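Setting up a payroll giving plan at a small firm is easier than it sounds, and I love how fast it catches on! We got ours going at Studano with 13 people. Start by picking one local charity, then ask each person to choose a fixed amount per paycheck and sign a short form.

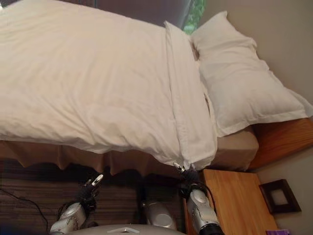

Can the firm match what people give? Most small firms can, as long as you set a yearly cap first – ours was $2,580.

Next, send the signed forms to whoever runs payroll and check the first pay stubs line by line. We started in January, so the totals were a breeze to add up!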